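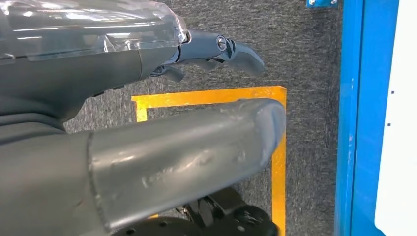 4.2 Parking before the reach

Figure 3. Wrist view, with the fingers over the top edge of the yellow tape rectangle.

We ran 28 parking trials on the carpet at Tullow, and I'll admit I expected the base to be the weak bit. It wasn't! Floma, our docking routine, missed its mark in 7 of them – all on tight turns. What bothered me more was the wrist view (Figure 3), where the bent grey tube hides most of the taped area. We now mask the tube out before matching the tape edges, and the matcher works with whatever tape is left showing.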